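Frequently asked questions: holiday laundry at the Bristodel cottages

I get the same handful of emails every summer, so I've finally typed up my answers. I run two cottages at Flurelholm, just up the lane from Dimton, and I do all the washing for them myself. Yes, all of it, and yes, July is a bit mad!

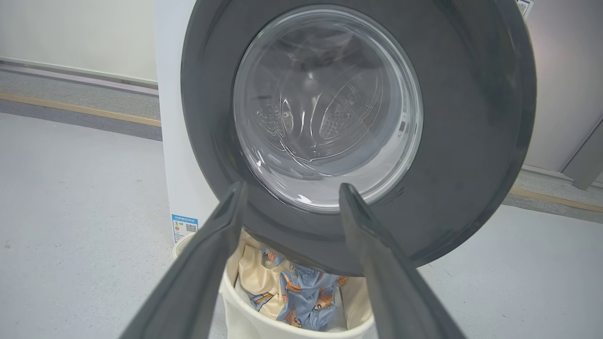
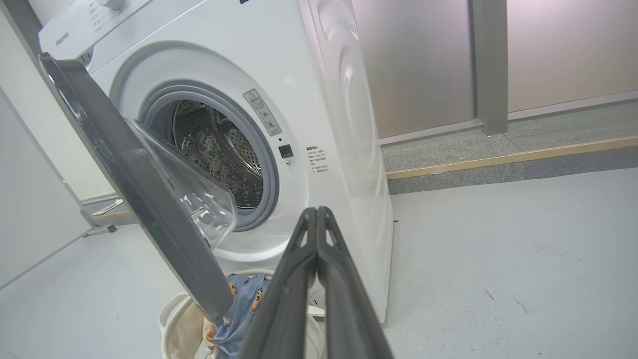
Front loaders, door shut and door open.

Do I need to bring my own towels?

Not for the house. You'll find bath towels and a hand towel each on the beds when you arrive. Please do bring your own for the beach though, as my white ones have met a lot of seaweed over the years and they never quite forgive it.

What about bed linen?

All included, and the beds are made up for you. If you're bringing a travel cot you'll need your own sheets for it (they come in so many sizes that I gave up trying to keep a set for every one).

Can you change the sheets halfway through our stay?

If you're here for a fortnight I'll swap them on the middle Monday, usually mid-morning. You don't have to be in. Just leave the used ones in a heap by the door and I'll do the rest.

Is there somewhere to dry wet things?

There's a line behind each cottage and a peg bag hanging in the porch. It gets properly windy up here, so use more pegs than you think you need. I once fetched a duvet cover back from the far side of the Wuyts field and it was not a dignified walk.

Which powder do you use? My son has eczema.

Unscented non-bio, and no fabric softener at all. If he gets on better with a particular brand, post me a small box beforehand and I'll happily wash your bedding in that.

We spilt red wine on something. Are you cross?

No! Blot it, rinse it in cold water and tell me. The sooner I know the better my chances. Please don't put it through a hot wash to hide it, as that sets the stain and then I really am stuck with it.

Do you charge for damaged linen?

Only if something's past saving, and then it's just what it costs me to replace. Tea stains, sun cream and muddy paws I count as part of the job.

Can I buy the striped blankets?

People ask this so often! I don't sell them, sorry. They were a job lot from a hotel sale, over 200 of them, and I split them with a friend. Mine are all on beds or in the airing cupboard.

I left my pyjamas behind. Have you got them?

Very likely. Send me a quick description and your address and I'll post them back for the cost of the stamp. They'll be washed and folded too.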